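We use cookies to improve your experience on this site. By continuing to browse, you agree to our use of cookies. Accept | Learn more

Labels for Household Objects in Learner Dictionaries: A Study of Definition Wording
Student project report, Department of Applied Lexicography
Submitted by Ileana Sârbu and Anselmo Furtado
Project supervisor: Rodica Chiriac
22 Jun 2020

1. Purpose of the project

The project examined how dictionaries written for learners of English define nouns for furniture and parts of rooms. It was carried out as the second of two required projects in the lexicography track. The question was narrow: when a noun names both a whole object and a part of an object, does the definition tell the reader which of the two is meant?

Words of this type include "panel," "leaf," "rail," "board" and "top." A learner who looks up "leaf" in connection with a table needs to find out that the word names a section of the table, and that the section can often be folded or taken out. Many general definitions give this sense late in the entry, after several senses from botany and printing.

2. Materials

Four dictionaries were used. Three of them, referred to in this report by their short titles Gusitz, Poltell and Cozma, are single-volume learner dictionaries held in the department library. The fourth, Durkus, is an older desk dictionary intended for adult native speakers and was included for comparison.

A list of 304 nouns was drawn up from the index of a household vocabulary textbook. Proper names, plural-only nouns and words missing from two or more of the dictionaries were removed. The remaining list contained 218 nouns, and all results below refer to this list.

Both authors read every entry separately and recorded the genus term (the general word on which the definition is built), the order of senses, the part-of-speech label and any example sentence. Where the two records differed, Paula Dinu of the department read the entry and her decision was taken as final.

3. Genus terms

The most common genus terms in the learner dictionaries were "piece," "part," "object" and "thing." Cozma uses "piece" more freely than the others, including in places where "part" would be clearer. Its entry for "shelf" begins "a flat piece fixed to a wall," and its entry for "panel" begins "a flat piece of a door or wall." The first is an object that can be bought and carried home. The second belongs to something larger. The shared wording hides this difference.

Gusitz handles the same pair with "board" and "section." Poltell uses "surface" for both, and this caused the authors some difficulty. A surface in ordinary use has no thickness, while a panel does, and a learner may reasonably conclude that the word refers only to the outer face. The two readings are hard to separate when an object is seen from very close, as only the face and its edges are in view.
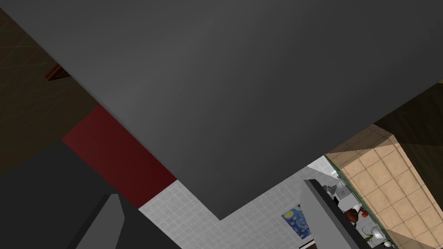
Figure 1. Computer-rendered interior with a flat, dark gray surface close to the viewpoint.

Durkus gives longer definitions and usually names the whole to which a part belongs. The cost is in vocabulary. Its entry for "rail" in the furniture sense depends on "horizontal," "member" and "stile," and a reader at intermediate level would need to look up at least the last of these. The learner dictionaries avoid such words – in most cases with success – and accept some loss of precision.

4. Order of senses

Of the 218 nouns, 138 had more than one sense in at least one of the four dictionaries. For these words the authors noted the position of the household sense. Durkus follows historical order and states this in its front matter. The learner dictionaries state that they place the most frequent sense first, but they do not agree with one another on which sense that is. "Leaf" and "apron" were the clearest cases. In Poltell the furniture sense of "apron" is not given at all.

Some 33 nouns carried a subject label such as "technical" or "woodworking" in one dictionary and no label in the others. No pattern was found in the choice of labels. Gusitz labels "dowel" but leaves "mortise" unlabeled, although the second word is less likely to be met by a general reader.

5. Example sentences

Example sentences did more to identify the intended sense than the authors had expected. "She pulled out the extra leaf before the guests arrived" shows that a leaf belongs to a table even though the table is not mentioned in the first half of the entry. Poltell places its examples directly after each sense. Cozma collects them in a block at the foot of the entry, and in longer entries the reader must match each one to its sense without numbering.

6. Limits of the study

The word list came from one textbook and reflects that author's choices. Regional differences were not examined, and words such as "cupboard" and "closet" were treated as separate items. No learners were tested. Statements in this report concerning what a learner may understand are the judgment of the authors, informed by classroom notes supplied by Ilídio Garcia from the evening language program.

7. Recommendations

It is recommended that definitions of part nouns name the whole within the first eight words, and that "piece" be reserved for items that can stand alone. It is further recommended that an example sentence follow each household sense directly. The complete word list and both sets of reading records have been deposited with the department office and may be consulted on request to the project supervisor.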